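El lateral que aprendió a esperar

Cuando Da-eun Seo se presentó en el vestuario del Bokumari, llevaba las botas en una bolsa de supermercado y una rodilla vendada que no enseñó a nadie hasta el tercer entrenamiento. Tenía 27 años, una edad en la que a las futbolistas se les empieza a hablar en pasado con una delicadeza que resulta peor que un insulto, y venía de dos temporadas en el Gosar en las que había jugado poco y mal, casi siempre de extremo, casi siempre con la sensación (me lo contó con las manos metidas en las mangas del chándal) de estar ocupando el sitio de otra.

Yo había ido hasta allí para escribir sobre el equipo, no sobre ella. Quería contar cómo un club modesto, con un campo que por el lado del río tiene una inclinación que los balones conocen de memoria, se había plantado en noviembre entre los primeros de la tabla. Pero una llega con el cuaderno lleno de preguntas sobre presupuestos y cantera, se sienta en la grada con un café, y al cabo de un rato se da cuenta de que lleva veinte minutos mirando solo a la lateral izquierda.

Lo que hace Seo no sale en los resúmenes. No corre más que nadie, no tiene un centro especialmente fino y, de cabeza, ella misma reconoce que cierra los ojos. Lo que hace es esperar. Espera a que la extremo rival reciba, espera a que levante la vista, espera medio segundo más de lo que parece prudente, y entonces da un paso, uno solo, hacia el lugar por donde iba a ir la pelota. Visto desde arriba parece una casualidad. Visto seis veces en una misma tarde ya empieza una a inclinarse hacia delante en el asiento.

La idea de retrasarla fue de Kyung-hwa Moon, que entrena al Bokumari desde hace dos años y que antes había dirigido a las juveniles del Heo. Moon es una mujer de frases largas y pausas todavía más largas, de las que pide otro té cuando la conversación se pone interesante. Me recibió en su despacho, que es también el cuarto donde se guardan los petos, y tardó casi una hora en llegar al asunto. Primero hablamos de su padre, que fue portero; luego de la hierba, que este otoño ha crecido fatal; luego de por qué le gustan los partidos que acaban uno a cero y de lo mucho que le cuesta convencer a la directiva de que también son espectáculo.

«La vi en un amistoso contra nosotras», me dijo por fin. «Jugaba de extremo y estaba desesperada. Pero en un saque de esquina nuestro se quedó sola atrás, le vinieron dos jugadoras al contraataque y las entretuvo tanto tiempo que acabaron chutando desde su casa. Pensé que a esa chica la tenían mirando hacia el lado equivocado.»

El cambio no fue bonito al principio, y me gusta que en el club no lo disimulen. En el primer partido de liga, fuera de casa, a Seo le ganaron la espalda tres veces en la primera parte. En el segundo provocó un penalti por agarrar de la camiseta a una delantera que ya se le había ido, y salió del campo pensando en llamar a su antiguo representante. Perdieron aquella tarde, y en el autobús de vuelta Moon se sentó a su lado, abrió una bolsa de pipas y no le habló de fútbol en todo el trayecto. A la semana siguiente volvió a ponerla de titular.

Hay entrenadoras que corrigen a gritos desde la banda y otras que lo apuntan todo en una libreta. Moon tiene una costumbre más rara: detiene el ejercicio, pide a las jugadoras que cierren los ojos y les pregunta dónde está cada una de sus compañeras. Las que llevan más tiempo en el equipo ya se ríen cuando oyen el silbato. Las nuevas se equivocan muchísimo. Seo, los primeros días, señalaba siempre hacia delante, como si el campo se terminara en su propia espalda, y ahora es capaz de decir si la portera está dos pasos fuera del área o solo uno.

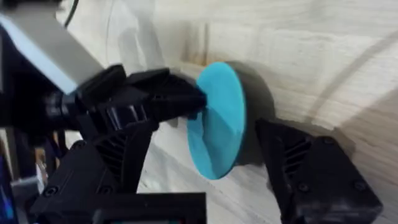 Seo cuenta que lo de los ojos cerrados le pareció una tontería durante semanas, que se lo dijo así a la entrenadora y que la entrenadora le respondió que muy bien, que lo siguiera haciendo aunque fuera una tontería. Dice también que un día, en pleno partido, se dio cuenta de que no había girado la cabeza para saber dónde estaba la central, que simplemente lo sabía, y que le dio tanta alegría que perdió la marca y casi les cuesta un gol.

Fue contra el Homunlow, precisamente, el rival que más respeto impone en la categoría y que viste de un amarillo que se ve desde la autopista. El Bokumari ganó ese partido con un tanto en el minuto 84, en una jugada que merece contarse despacio. La extremo del Homunlow, que venía de marcar en cuatro jornadas seguidas, encaró a Seo junto al banderín, se paró, volvió a arrancar, se paró otra vez. En la grada alguien gritó que entrara. Seo no entró. Cuando la otra se decidió por fin a centrar, se encontró con una pierna estirada, y de ese rebote salió el balón largo, la carrera de la delantera y el gol. En el acta no figura Seo por ninguna parte.

Aquella tarde hubo 403 personas en las gradas, según la taquilla, que para el Bokumari es casi una fiesta mayor. Lo normal es bastante menos, y una parte del público son familiares que vienen con mantas y con bocadillos envueltos en papel de aluminio, y que discuten de alineaciones con una seriedad que ya quisieran muchas tertulias. A mí me adoptaron en el descanso. Me explicaron, interrumpiéndose unos a otros, que el mérito era de la preparadora física, que no, que era de la portera, que cómo iba a ser de la portera si no le tiran. Un señor con gorro de lana zanjó la cuestión diciendo que no le tiraban por algo, y todos miraron hacia la banda izquierda.

Sería cómodo escribir que Seo ha encontrado su sitio y dejarlo ahí, pero ella se resiste a que se lo cuenten de esa manera. Echa de menos atacar. Lo dice sin amargura, con la naturalidad de quien echa de menos una ciudad en la que tampoco fue demasiado feliz. En los entrenamientos de los viernes, cuando Moon las deja jugar sin posiciones, se va corriendo a la otra punta del campo y se pasa el rato pidiendo el balón al pie y regateando a todo el mundo, ¡y hasta marca de vez en cuando! Sus compañeras le dejan ese capricho. La capitana me confesó que, si un día van ganando por tres y queda poco, piensan empujarla arriba entre todas, diga lo que diga el banquillo.

Le pregunté por la rodilla, porque había que preguntar. Se la operaron hace tres años y todavía le avisa cuando va a llover, cosa que en esta tierra es como tener un reloj que da la hora a todas horas. Llega al campo antes que las demás y hace su rutina en el pasillo, con una goma atada a la tubería de la calefacción, mientras van entrando las otras y pasan por encima de ella con las mochilas. Le da pudor que la vean. Le da más pudor, me dijo, que se note que tiene miedo, y que los días fríos sí lo tiene, sobre todo en el primer cruce, hasta que le dan la primera patada y se le olvida.

El contrato le termina en marzo, con la temporada todavía a medias por culpa de un calendario que no entiende ni quien lo hizo. Ha habido una llamada de un club de categoría superior, cuyo nombre ni ella ni Moon me quisieron decir, y hay también una propuesta del Bokumari, más modesta, escrita en un folio por las dos caras. Seo lo lleva doblado en la funda del teléfono. Lo sacó para enseñármelo y volvió a guardarlo antes de que yo pudiera leer nada, y luego se rió y pidió perdón, y me invitó a unas castañas.

El mar 2 noviembre, que fue mi último día allí, llovía de lado. El entrenamiento se acortó y quedaron en el campo las cuatro defensas, Moon con una capucha enorme y yo debajo de la marquesina, ya sin café. Ensayaban una salida de balón por la izquierda que les había salido mal el fin de semana. La repitieron tantas veces que dejé de tomar notas. En una de las últimas la central pasó demasiado fuerte, el balón patinó por el barro hacia la banda y Seo, que ya se había movido, lo paró con la suela y lo devolvió al centro sin mirar. Moon pitó, pidió que cerraran los ojos, y las cuatro extendieron el brazo bajo la lluvia.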